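Chair sinks and won't lean back, four-pronged underside

Ticket 2399 / Seating / Office chairs
Status: Solved
Opened: 20/02/2018
Product: Pereck task chair, black, no arms
Replies: 9

Original post

Hello all, and thanks in advance to anyone who reads the whole of this, as it's going to be a long one!

I have a Pereck chair at my desk, the all-black one with the curved plastic shell under the seat. I love it. I've sat in it most working days for two years and it has been the most comfortable chair I've owned by miles, so please don't tell me to bin it. I want it going again.

There are two things wrong and I can't work out if they're one problem or two.

First, it sinks. I set it to the height I like, sit down, and by the time I've finished a mug of tea my chin is heading for the keyboard. It doesn't drop with a bump, it just creeps.

Second, it won't lean back any more. It used to have a lovely lazy recline, and now it goes back the width of a finger and stops dead. There's a click as it stops, from under the seat and a bit to the right as I'm sitting.

Tried so far:
Pumping the height lever up and down a lot. No change.
Sitting on it backwards and leaning on the backrest. No change, and I looked daft.
Tightening the bolts I could find with the key that came with it. Two took a quarter turn. No change to either fault.
Moving it from the carpet to the kitchen floor, in case it was only settling into the pile. Still sinks.

The booklet calls the whole lot under there "the unit" and has one drawing the size of a stamp. Does anyone know their way around the bottom of a Pereck?

Reply 1 (support desk)

Hello, and thank you for such a thorough first post. It saves us a lot of back and forth.

It sounds like two separate faults to us. The creeping is nearly always the gas lift, the long tube that the seat sits on. The recline stopping short is something in the tilt, which lives in the housing bolted to the seat. They do sometimes turn up together after a couple of years of good use, but one doesn't cause the other.

Could you do these for us, in this order:

1. Raise the seat to its top position with nobody on it. Measure from the floor to the front edge of the seat and write it down.
2. Leave it empty for an hour and measure again.
3. Sit on it for 15 minutes without touching the lever, get up, and measure a third time.
4. Have a look underneath with a torch and send us a picture of the ribbed section and whatever is near it.

Please don't take anything apart yet.

Reply 2 (original poster)

Brilliant, homework! Done it all this afternoon.

Top position, empty: 53 cm.
After an hour, empty: 53 cm.
After 15 minutes with me on it: 49 cm.

So it holds perfectly well until there's a person involved. I did the third one again to be sure and got the same.

Picture of the underneath, as asked. I've never had a proper look under this chair before and there's a lot more going on than I thought.

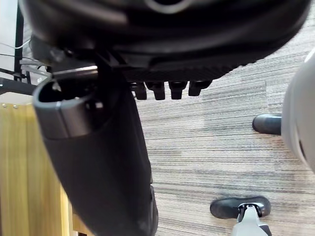

Under the seat: ribbed housing with the row of tabs along its lower edge

My first question is about those tabs. They aren't all the same shape. Is one of them meant to be longer? I did wonder if one had snapped and that was my click. The widest one is at the right-hand end, and it sits at a bit of an angle compared with the others.

My second question is the thin silver bar over on the left. Is that part of the lean, or is it something to do with the height?

Reply 3 (support desk)

Thank you, that's very useful.

Your measurements settle the first fault. A lift that holds when empty and loses 4 cm under a person is a tired gas lift. It can't be topped up or mended, but it can be swapped, and it's a job most people can manage at home with a mallet and a bit of patience.

On the tabs: they're meant to differ. The narrow one with the rounded bottom, at the left of your picture, is correct. So is the flat-edged one, third along. The right-hand one should be the widest and should follow the curve of the housing, so the angle you've noticed is how it's made. We can't tell from a picture whether any of them has a hairline crack, so please press each one gently with a thumb. They should feel firm. If one flexes or ticks, tell us which.

On the bar: we'd like to be certain before we answer. Could you work the height lever and then the tilt knob, one at a time, and tell us whether the bar moves with either?

Reply 4 (another customer)

Hope it's all right to butt in! I had the same lean problem on mine last winter and it was such a silly thing in the end. The tilt has a lock, and on mine the lock was only half off. It felt off and the lever looked off, but it was catching on the way back. I'd been swearing at it for a month.

What worked for me was to sit well back, put my weight into the backrest, and push the lock fully on. Then ease forward an inch and take it fully off again. You want to hear a clean clunk. If all you get is a click, do it again.

Also, have you cleaned under there? Mine had carpet fluff, a biscuit's worth of crumbs and a hair grip in the works.

Reply 5 (original poster)

Thank you both, this is the most helpful I've ever known a forum to be.

Thumb test: all four tabs are solid. No flex, no tick. Lovely.

Bar: it doesn't move with the height lever. It does turn slightly with the tilt knob, so I'm guessing it belongs to the lean.

Lock: I tried the on-and-off method. First go, click. Second go, click. Third go, something between the two, and then it went back about twice as far as before. Still not the full recline, but it's MOVING. I was far too pleased about this.

Cleaning: no, never, and I'm a bit ashamed. What do I use? I've got a Lullby hand vacuum with the thin nozzle and a can of spray oil in the shed.

Reply 6 (support desk)

That's great progress. Thank you for checking the bar as well. Yes, if it turns with the knob it's on the tilt side, and you can leave it alone while you do the lift.

The hand vacuum is ideal. Please leave the spray oil in the shed. It feels wonderful for a week and then gathers dust into a paste, and it can creep down to the lift, where you want a dry fit between metal and metal.

For cleaning:

1. Turn the chair upside down on an old blanket, with the seat resting on something soft.
2. Go along the ribbed section with an old dry toothbrush, following the grooves.
3. Vacuum between and behind the tabs, then around the top of the column.
4. Turn the tilt knob all the way loose, then back in, and vacuum again. Turning it tends to bring more out.
5. Wipe with a barely damp cloth and let it dry before you stand it up.

Then do the lock again as the other customer described. If the lean comes back fully you won't need a new tilt part at all.

For the lift, we've checked the parts list and the one you need is the Satti medium. The short one also fits the base, so please check the label on the bag before you hit anything with a mallet! Postage is included and it normally takes 2 working days.

Reply 7 (original poster)

Cleaned it! I won't list everything that came out, but I now own a paper clip I'd forgotten, half a pencil lead and what I think was once a raisin. The paper clip is my prime suspect. It dropped out when I loosened the knob, step 4, exactly as you said more stuff would.

Stood it up, sat well back, lock on, ease forward, lock off. CLUNK. A proper one. It now leans all the way back, smooth as anything, and no click at all on the right. I've been reclining all evening for no reason whatsoever.

So that's fault two sorted for nothing. Lift ordered. Any tips for getting the old one out? I've read everything from "give it a tap" to "soak it overnight and pray".

Reply 8 (support desk)

So pleased to hear it. We've marked the tilt fault as solved.

For the lift:

Take the seat off the column first. Chair on its side, one hand steadying the seat, and tap the underside of the metal plate close to the column, moving round it as you go. Use a rubber mallet if you have one. Never hit the plastic shell or the row of tabs.

Then turn the base over, pull off the retaining clip if yours has one, and knock the lift out from the wheel side.

Slide the plastic cover off the old lift and keep it. The new one doesn't come with a cover.

Wipe both ends of the new lift and the holes they go into. Dry fit, no grease.

Put the base on the floor, drop the lift in, put the cover on, lower the seat on top and sit down firmly a few times. Your weight does the rest.

If it won't budge after 19 or 20 good taps, stop, have a rest, and try a pipe wrench on the bare part of the tube. It's coming out to be thrown away, so it doesn't matter if you mark it.

Please don't try to open or drill the old lift. It's under pressure. Take it to the tip as it is.

Reply 9 (original poster)

Final report, and it's a happy one!

The lift came in a Muder bag with a Satti label inside it, which gave me a wobble, but the label said medium so I went ahead. Seat came off the old column on the sixth tap. The base end was much more stubborn and I did need the wrench. I nearly put the whole thing back together without the cover, remembered with the seat already in my arms, and had to start that bit again. Learn from me and leave the cover where you'll trip over it.

Same test as before:

Top position, empty: 53 cm.
After 15 minutes with me on it: 53 cm.
After a full morning's work: 53 cm.

Chuffed to bits. It feels like the day I first put it together, and I know what's under my seat now. One last thing for anybody with the same chair: vacuum round those tabs now and then. I'm putting mine down for every February.

Please close the ticket, and thank you!

Support desk: closed as solved. Parts used: one gas lift, medium. Tilt fault cleared by cleaning and resetting the lock, no part needed. Related tickets: Pereck height lever stiff; Pereck seat rocks side to side; which Satti lift fits my base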